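Shigeru Kinoshita had sorted blocks into piles on every flat surface of the Orkitmont workroom by the time I arrived, and he was already talking before I had my coat off. He wanted me to hold a red one. Then a green one. "Feel the edges," he said. "Go on, run your thumb down it!"

Kinoshita makes building bars for children, long plain rectangular pieces in a handful of deep colors, sold under the name Pavach. There are no studs and no magnets. You lay one across another and see what stays up. The first set, released in April, has 13 bars in it and comes with no instructions at all, a decision he still gets letters about.

"People ask what it's supposed to make," he told me. "I had a grandmother write to me, a lovely letter, two pages, and she'd made a bakery. A bakery! I would never have thought of a bakery."

The colors took the longest. He wanted a red that leaned toward brick and a green dark enough to look good beside it, and he went through 300 test pieces before he was happy with both. Most of those are still in the building. His business partner, Pieter Van Wijk, would like them gone.

"I've asked nicely," Van Wijk said from the other end of the room. "I've also asked the other way."

The bars live in open bins while they wait to be packed, and Kinoshita likes to stop and look into them when he passes. He says he gets his best ideas for color pairs from however the pieces happen to be lying.
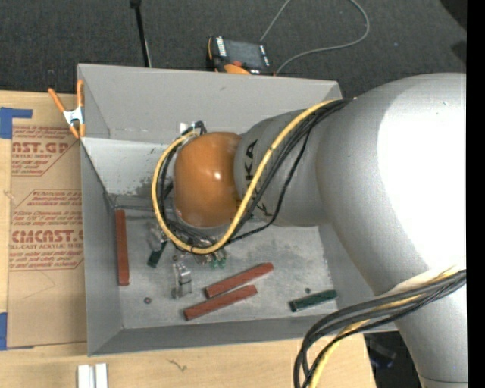

Red and dark green bars in one of the gray bins.

"Those bins have been with us since the first workshop," he said. "They're scratched to pieces and I love them. Pieter wanted to buy new ones, and I said, spend it on paint."

Orkitmont has sold 2,450 sets so far, many of them to schools and libraries, and Kinoshita visits whenever he's invited. He sits on the floor with the kids and mostly keeps quiet. At one library a boy spent the whole hour setting up two bars side by side, moving one of them a little, and checking again. "He was getting the gap right," Kinoshita said. "I know exactly how he felt."

A second set is on the way, with shorter bars and a yellow he's very excited about. Van Wijk has seen the yellow and thinks it's too loud. They argued about it cheerfully for most of my visit, holding pieces up to the window and putting them down again.

I asked Kinoshita whether he still plays with them at home. He laughed. "Every night after dinner. My wife builds higher than I do."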